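## 4. 厚地と粗い織物を縫う

対象機種:Stistura 1645(2018年7月改訂版)

この章では、帆布、デニム、ジュートなど、普通地用の設定では縫いにくい布の扱いを説明します。糸かけと下糸の引き出しが済んでいることを前提にしています。まだの場合は第2章に戻ってください。

### 4.1 準備

1. 電源スイッチを切り、電源プラグを抜きます。
2. 付いている針を外し、16番の針に取り替えます。平らな面を後ろに向け、奥に当たるまで差し込んでから、止めねじを付属のドライバーで締めます。
3. 押さえを標準押さえ(A)にします。段差の多い縫い物では厚地押さえ(D)に替えます。
4. 補助テーブルを取り付けます。カチッと音がするまで右へ押し込んでください。
5. 本体の下に付属のゴムマットを敷きます。
6. 電源プラグを差し、スイッチを入れます。

> **注意**
> 針の交換中はフットコントローラーに足を載せないでください。曲がった針、先のつぶれた針は使用しないでください。

糸は上下とも同じ種類の厚地用ポリエステル糸を使います。下糸だけ細い糸にすると、角を曲がるところで糸調子が崩れることがあります。Gruberのボビンは高さが合わないため、本機では使えません。必ず付属品か、Saludeckの販売窓口で扱っている同型のものを使ってください。

### 4.2 作業する台

台は水平で、がたつきがなく、布の重みを受けられる広さのあるものを選びます。本体の左側に80 cmの空きを取ると、大きな布でも引っ張られずに送れます。折りたたみ式の机は、脚の固定金具を確かめてから使ってください。つやのある天板では、マットがずれないように油分をふき取っておきます。

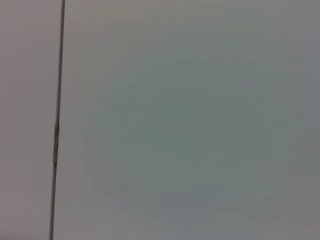

台が狭くて左側に十分な空きが取れないときは、どうすればよいですか。

左側に同じ高さの台を並べて布を受けてください。高さが違うときは、布を手前に軽くたたみ、一度に縫う長さを短くします。布を台の端から垂らしたまま縫うと、針が横に引かれて折れることがあります。

### 4.3 糸調子と縫い目の設定

| 布 | 縫い目の長さ | 上糸調子 | 押さえ圧 |
|---|---|---|---|
| 帆布 | 3 | 5 | 強 |
| デニム | 3 | 5 | 強 |
| ジュート | 4 | 4 | 中 |
| 帆布+芯地 | 3 | 6 | 強 |

表の値は出発点です。同じ布の端切れを二枚重ねて試し縫いをし、次のように調整してください。

1. 布の裏に上糸の輪が出るときは、上糸調子ダイヤルを数字の大きいほうへ半目盛り回します。
2. 布の表に下糸が見えるときは、小さいほうへ半目盛り回します。
3. 二目盛り動かしても直らないときは、上糸をかけ直します。押さえを上げた状態でかけてください。
4. 設定が決まったら、布の名前と一緒に巻末の記録欄に書いておきます。

ダイヤルを動かしたあとは、最初の数針を見ないで、直線が安定したところで判断します。

### 4.4 持ち手を付ける

1. 持ち手の付け位置に、チャコで左右対称の印を付けます。
2. 持ち手の端を折り、クリップで留めます。厚地にまち針を使うと布が浮くので、クリップをすすめます。
3. 四角の縫い線を一周縫い、続けて対角線を縫います。
4. 最後に三針返し縫いをして、糸を切ります。

> **メモ**
> 段差で押さえが前に傾いたときは、針を布に刺したまま押さえを上げ、後ろ側に厚紙をはさんで高さをそろえます。 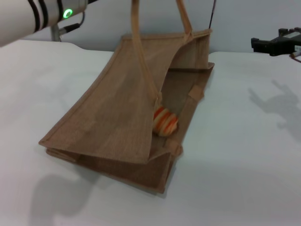
縫い終わった持ち手は、物を入れて使う前に必ず引いて確かめます。縫い糸が浮く、縫い穴が広がるといった変化は、布が平らなときには見つけにくいものです。袋を台の上に横に寝かせ、ジュートのトートのように平テープの持ち手が二本あるものは、二本とも上へぴんと張った状態で付け根を見ます。このとき上側の布はたるんで斜面になりますが、下側の布が台に付いていれば問題ありません。付け根に隙間ができたら、その箇所だけをほどき、手順3からやり直してください。

付け根の裏に当て布を入れる場合は、持ち手の幅より両側に指一本分ずつ広く裁ちます。当て布の端はほつれ止めをしてから重ねます。接着芯を使うときは、ジュートには高温のアイロンを直接当てず、当て布越しに押さえてください。

### 4.5 口の始末

1. 布端をジグザグ縫いで始末します。粗い織物では振り幅を最大にします。
2. 布端を裏へ折り、指でしっかり折り筋を付けます。
3. 折り山から同じ距離のところにクリップを並べます。
4. 脇の縫い目の近くから縫い始めます。縫い代が重なるところは、はずみ車を手前に回して一針ずつ進めます。
5. 一周して縫い始めに重ね、三針返し縫いをします。 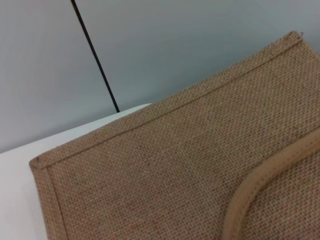 縫い目の長さは、布の織りの粗さに合わせて決めます。目の詰まった帆布では3で十分ですが、糸と糸の間に隙間のある布に短い縫い目をかけると、針が同じ織り糸に続けて当たり、糸が切れたり毛羽が出たりします。平織りの交点が粒のように並んで見えるジュートがその代表で、口を折り返して縫い留めた縁は布が重なって一段高くなるため、押さえの片側だけがその上に乗りやすくなります。折り返しの幅を押さえの幅より広く取り、押さえ全体が縁に乗るようにしてください。糸の色は、薄茶の地に赤みのある茶の繊維が混じる布なら、地の色に合わせるほうが縫い目が目立ちません。

> **注意**
> 厚みのあるところで本体がうなるだけで針が動かないときは、すぐにフットコントローラーから足を離してください。保護回路が働いて止まった場合、電源を切って42秒以上待つと復帰します。続けて三回止まるときは使用を中止し、販売店に連絡してください。

### 4.6 縫い終わったら

ジュートや麻は細かい繊維くずが多く出ます。送り歯の溝と内がまにたまると、下糸が引き出しにくくなり、縫い音も大きくなります。厚地を縫った日は、次の掃除をしてください。

1. 電源プラグを抜き、針と押さえを外します。
2. 針板のねじをゆるめ、針板を外します。
3. 付属のブラシで、送り歯の溝のくずを手前にかき出します。
4. 内がまを取り出し、乾いた布でふきます。
5. 内がまの印と本体の印を合わせて戻し、針板を付けます。
6. はずみ車を手前に一回転させ、引っかかりがないことを確かめます。

エアダスターは使わないでください。くずが奥に入り、軸受けに付くことがあります。

注油は不要です。Nestero製を含む市販のミシン油を差した場合、油が布に移ることがあり、その汚れは保証の対象になりません。

### 4.7 困ったとき

| 症状 | 確かめること |
|---|---|
| 縫い目が飛ぶ | 針が奥まで入っているか。針の番手は合っているか |
| 上糸が切れる | 糸調子が強すぎないか。糸こま押さえが大きすぎないか |
| 布が進まない | 送り歯が下がっていないか。縫い目の長さが0になっていないか |
| 裏で糸がからむ | 押さえを上げて上糸をかけたか |
| 音が大きい | 内がまにくずがたまっていないか |

表で解決しないときは、機種名と布の種類、使った糸を控えてから、Saludeckの修理窓口へお問い合わせください。試し縫いの端切れを同封していただくと点検が早く済みます。

本章の執筆:Tumaini Lema 設定値の確認:Alois Haslinger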